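Taller compartido Nerelel - Comunidad de ayuda
Imprimir | Enviar por correo

El brazo llega, baja, cierra... y agarra aire

Publicado en julio por Derar

Buenas. Llevo desde Semana Santa montando un puesto con dos brazos en la mesa del fondo del taller, con la noble misión de recoger figuritas de animales y soltarlas en una bandeja. Mis sobrinos tardan un suspiro en hacer lo mismo, pero ellos no necesitan fuente de alimentación.

El problema: el brazo va a la posición, abre los dedos, baja, cierra y sube muy digno sin nada dentro. La rutina lo da por bueno y sigue con la siguiente. El domingo lancé una tanda de 40 intentos y acertó 13. Lo raro es que por la mañana va bastante mejor, y a partir de la comida se pone torpe, como todos.

Lo que ya he probado: rehacer el cero de todas las articulaciones, apretar los tornillos de la muñeca, bajar la velocidad a la mitad y cambiar la figura por un bloque de espuma (con el bloque no falla casi nunca, lo que me parece una falta de respeto). La cámara va fija a un soporte impreso. El control es el de siempre, con la biblioteca Selach sin tocar. ¿Es calibración, es la pinza o soy yo?

Urquhart
Un poco de cada, pero vamos por partes.

Lo de la mañana y la tarde huele a deriva. Si tu soporte impreso es de PLA y por la tarde le da el sol, la cámara se va inclinando poquito a poco, y a esa distancia un grado es la diferencia entre un lomo y la nada. Pega una marca en una esquina fija de la mesa, mide dónde la ve la cámara a las nueve y vuelve a medir después de comer. Si se ha movido, ya tienes culpable y te ahorras desmontar la muñeca por tercera vez.

Lo segundo es la altura. Con un bloque de espuma da igual bajar de más o de menos, porque todo él es agarrable. Un animal de plástico tiene patas, y entre las patas hay aire. Si calculas el centro de la silueta y bajas ahí, muchas veces cierras justo en el hueco. Busca el punto más ancho del cuerpo y orienta los dedos atravesados al lomo. Cuando la figura está de pie es fácil; cuando está tumbada hay que volver a calcular el giro, y ahí es donde casi todas las rutinas caseras hacen trampa y reutilizan el de antes.

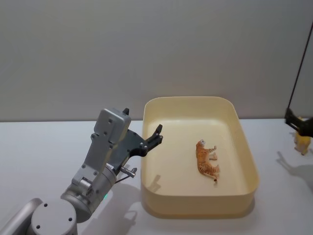 Y lo tercero, la bandeja. Recoger de una mesa lisa y recoger de dentro de algo con paredes son dos trabajos distintos. Si entras en diagonal, un dedo roza el borde, el brazo cede un poco y llegas desplazado sin que salte ningún error. Entra siempre por arriba: primero te colocas sobre el punto, luego bajas recto, cierras, subes recto y solo entonces te vas de viaje. Es más lento y queda menos de película, pero funciona.

Para que deje de darse por bueno él solo, lee la apertura de la pinza después de cerrar. Si ha llegado al tope, no lleva nada. Son tres líneas de código y te quitan mucha vanidad de encima - a la máquina, digo.

Ah, y con dos brazos ponle turno al segundo. Que espere fuera de la bandeja hasta que el primero haya subido. Yo lo aprendí a base de piezas de repuesto.

selach_fan
Cambia la pinza. La de serie es mala. Yo le puse unos dedos de silicona y ya no falla nada. Saludos.

Taller Nerelel
Discrepo de la respuesta de arriba, aunque la silicona ayuda cuando el plástico resbala. Aquí no resbala: según cuentas, ni siquiera lo toca. Unos dedos mejores agarrarían el mismo aire con más adherencia.

Añado una cosa a lo de Urquhart. Mira el valor de velocidad de los últimos centímetros. En el archivo de ejemplo viene a 3000 pasos por segundo, y con esa bajada la muñeca llega cimbreando. Déjalo en un tercio solo para el tramo final y mete una pausa corta antes de cerrar.

Comentarios

Derar: Era el soporte. Entre la mañana y la tarde la marca se corría 51 píxeles, una excursión. He impreso otro en PETG y he metido la bajada recta. Todavía falla con las figuras tumbadas, en eso ando.

Urquhart: Para las tumbadas, empieza por probarlas siempre con la cabeza hacia el mismo lado y luego ve girándolas. Si no, no sabrás qué has arreglado.

selach_fan: pues a mí con la silicona me va perfecto

Derar: También he bajado la velocidad final. Los sobrinos siguen ganando, pero ya se aburren antes que el brazo.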